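Butterflies or Birds? How Pattern Changes the Feel of a Small Space
Surface Design project report, 2/18/24

My project started with an argument about a bathroom. My flatmates and I wanted to cover one wall of ours with something loud, the landlord said no, and I was left with a head full of wallpaper and nowhere to stick it. So when the brief came round asking us to look at pattern in a small interior, I already knew what I was doing!

The question I set myself was whether a very small space can take two busy patterns at once. The usual advice is one busy, one plain. I wanted to find out if people really prefer that, or if they just say so.

I made up sample boards from four ranges, which I've called Werken, Hiluritz, Kołodziej and Kolton after the folders I kept them in. Werken is all narrow stripes, Hiluritz is big flowers, Kołodziej is line drawing and Kolton is plain colour with a bit of texture. Each board had a wall piece and a floor piece, and I propped them up as little corners — two walls and a floor — so you could peer in at them properly.

Then I asked people to score them. I got 148 forms back out of the 200 I printed, which I was thrilled with (I'd have settled for 60). There were 24 different pairings and I'm sorry to everyone who had to look at all of them.

The plain floors won, but by less than I expected. What people really disliked was two patterns at the same strength. Dark stripes over dark flowers got comments like "headache" and "my nan's caravan". A strong wall with a light, thin-lined floor did nearly as well as the safe options, and it got far more comments, most of them nice.
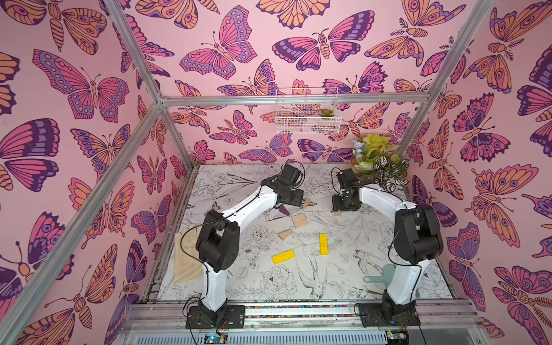

Scale matters as well as colour, and I hadn't planned for that at all. My early boards used small repeats because I assumed small space, small print. Big motifs turned out friendlier, as your eye has something to land on. The pink walls with the large butterflies and moths are my favourite case of it: dark purple outlines, magenta and orange in the wings, the same paper on the left, back and right, and then a white mat underneath with flowers, leaves and birds in fine black line. Both are full of drawing, yet the mat stays quiet because it has no colour of its own.

If I did this again I'd sort the lighting out first. Half my forms were filled in by a window and half under a strip light, and the pinks shifted a lot between the two. I'd also ask people how long they thought they could live with each pairing, as a score out of ten doesn't tell you that. I'm hoping to redo the line-drawn floors at full size in May, if I can find a room whose owner doesn't mind moths.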